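Flimcombe makers open their workshop doors to show off home-built cloth-handling grippers

FLIMCOMBE, December — I'm Liliana Monti, and I've been asked to write the press release because I'm the one who wouldn't stop talking about the thing. So, news! After two winters of evenings in the shared workshop on the Dellville road, our little group is putting out the full plans for Tsao, a pair of hand-held grippers you can build yourself and use to teach a robot how to deal with laundry and bedding.

Cloth is horrible stuff for a machine. A mug stays mug-shaped when you pick it up. A pillowcase flops, slides, folds over itself and hides its own corners, and I have lost whole evenings to one of mine. We wanted a tool that a person could hold, one for each hand, so we could do the job ourselves and record how it went — then use those recordings later on an arm of our own.

The fingers took the longest. Early sets were too blunt and pushed the fabric away, and the next lot bent. The ones we've settled on are long, curved and black, and they come together at a narrow tip that can get hold of a thin fold.

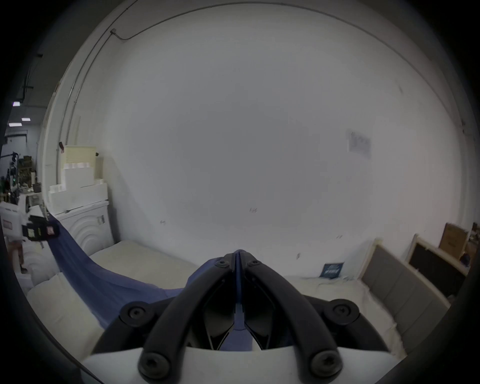

Blue-violet cloth held up over the bed between two grippers, with the nearer one closed on a fold.

A full build came to 62 printed and bought parts at last count, screws included, and most of the printing can run overnight on an ordinary home printer. Putting a pair together takes me 6 hours with tea breaks. Your first will take longer (mine took a weekend and a fair bit of swearing). The pivots want to be snug but free, so go gently with the screwdriver and try the fingers on an old tea towel before you trust them with anything nice!

We've also written up what went wrong. There's a whole page on sticky joints, and another on the cable that kept catching on my sleeve — I'm rather proud of that one.

Kultbridge, the hardware shop round the corner from us, is making up 60 bags of the small screws and fittings for people who'd like to skip the hunting about. The plans themselves are free to download, change and share.

We're holding an open evening at the workshop in December, doors at 7pm. Come and have a go at folding with a pair of Tsaos, and bring a sheet or a shirt if you fancy testing us. Fitted sheets are welcome, though I make no promises.

Contact: Liliana Monti, Tsao project, Flimcombe shared workshop. Pictures and parts lists on request.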